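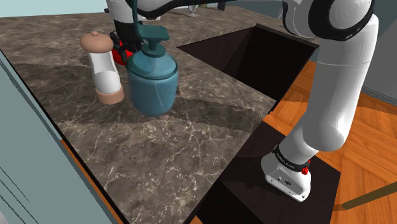 Jacinto Ledesma
Technical Writer, Plirley Surface Care

Section 5. Sealing a natural stone countertop

Read this section through before you open the Sarkine sealer. It applies to marble and other natural stone. For engineered stone, see Section 8.

Before you start

Test the stone first. Put a few drops of water on a spot near the back wall and wait 5 minutes. If the stone darkens under the drops, it needs sealer. If the water stays in beads, wipe it up and test again in November or whenever you do your yearly cleaning.

Clear the counter the night before. Wash it with a neutral soap and let it dry overnight.

CAUTION: Do not use vinegar, lemon juice or bathroom descaler on marble. Acid leaves dull marks that sealer will not hide.

Applying the sealer

1. Open a window and turn off any pilot lights or burners.
2. Tape off the sink rim, the backsplash and any wood trim.
3. Shake the bottle and pour a small amount of sealer onto a lint-free cloth. Do not pour it on the stone.
4. Wipe the sealer on in straight, overlapping passes. Work on one section at a time, no wider than your reach.
5. Leave it for 8 minutes. Add more where the stone has soaked it up.
6. Wipe off everything that remains with a clean, dry cloth. The surface should feel smooth, with no drag.
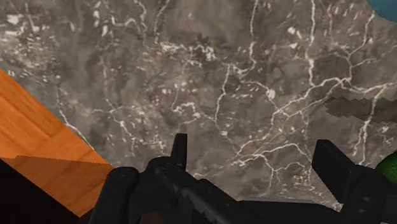
7. Wait 60 minutes, then repeat steps 3 through 6 for the second coat. Polished stone often takes very little the second time.
8. Remove the tape while the counter is still clear. Keep water off it until the next morning.

Note: Heavily veined stone can absorb unevenly. Check along the veins before you decide that a section is done.

If a haze appears

Haze is sealer that dried on top of the stone. Dampen a cloth with fresh sealer, rub the hazy area for a minute, and buff it dry right away. Do not scrape it.

Storage

Close the cap tightly and store the bottle upright, away from frost. Lay used cloths flat outdoors to dry before you throw them out.

Refill packs are listed under part 346. Changes to this section were checked by Dindo Catacutan, product support.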